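Binis Publishes Bench Practice Guide for Small Robot Arms Used in Household Task Work

WUSTTHORPE, Jan 23, 2026 - Binis, the testing and training group based in Wustthorpe, today released a written guide to good practice for tabletop robot arms that handle kitchen goods and other household items. The guide is free to download and may be used by labs, colleges and small firms without a license.

The document is called the Brollell Bench Guide, after the Brollell workshop where it was drafted and tried out. It is 21 pages long and covers table layout, cable routing, object choice, operator position, stopping and restarting the arm, and record keeping.

Binis wrote the guide to fill a gap between the safety manual that comes with an arm and the formal standards written for factory cells. Small arms are now often bolted to an ordinary table and put to work among plates, cups and appliances. The people running them may be students or new hires, and the rules they follow are often passed on by word of mouth. Two benches in the same building can end up with different habits, and the work done on them is then hard to compare.

The guide does not replace any law or published standard. Users must still carry out their own risk assessment and follow the instructions of the arm's maker.
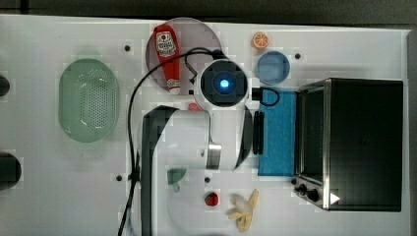
Cable routing takes up the longest section in the guide. A cable that crosses the work area can catch on an object, pull on a connector or change how the arm moves near the end of its reach. The first choice is to bring power in from behind the base and keep it off the table. On many benches a cable has to share the surface with the objects, as with the black one that runs up beside the green colander and arcs over the top of the plate. In such cases the guide asks the operator to move the arm slowly through its full planned path before the session and watch the cable the whole way. Any loop that comes within 70 millimeters of the gripper's path must be clipped back or rerouted. The check is repeated each time the layout changes.

Appliances have their own section. A toaster oven or similar item may be used as a target for reaching, opening and placing tasks, but it must be unplugged at the wall for the whole session unless heat is part of the written test plan. Appliances should be held in place so that a push from the arm does not shift them. Doors are to be checked for free travel before the arm is powered on.

On objects, the guide recommends toy food for early work. Real food spoils, leaves residue on gripper surfaces and varies from piece to piece. Toy items can be wiped down and put back in the same spot. Bottles and other containers should be empty or sealed, and each bench should keep a list of the objects in use so that a lost or damaged piece can be replaced with a matching one.

Other rules in the guide include the following:

The stop button must be within reach of the operator's free hand, and its position must be marked.

No one reaches into the work area while the arm is enabled. Objects are reset only after the arm has been stopped and has come to rest.

Arm speed is limited to 300 millimeters per second during setup and during the first run of any new task.

If status lights are used, their meaning must be written on a card at the bench. Operators should not rely on memory, as the same color can mean different things on different arms.

After a collision, even a light one, the run is marked in the log and the gripper fingers are inspected before work goes on.

The section on operators was written with Perić, a training firm that runs short courses for technicians. It sets out what a new operator should be able to do before working alone, including a full stop and restart, a cable check and a layout reset from a printed plan. Perić will use the guide as course material starting this January. The course takes 2 days and ends with a practical check at the bench.

An early draft was used at the Brollell workshop before release, and several rules were changed as a result. The first draft asked for a full layout check after every run. Operators found this too slow and began to skip it, so the final text asks for it at the start of a session, after any collision and after any change to the table. The section on spare gripper parts was also shortened.

Comments on the guide can be sent to Binis through the form on the download page. A revised edition is planned, and changes will be listed at the front of the document so that users can update their own bench cards - no separate notice will be mailed out.

About Binis

Binis tests small robot systems and trains the people who run them. It operates from Wustthorpe and maintains the Brollell workshop for bench trials.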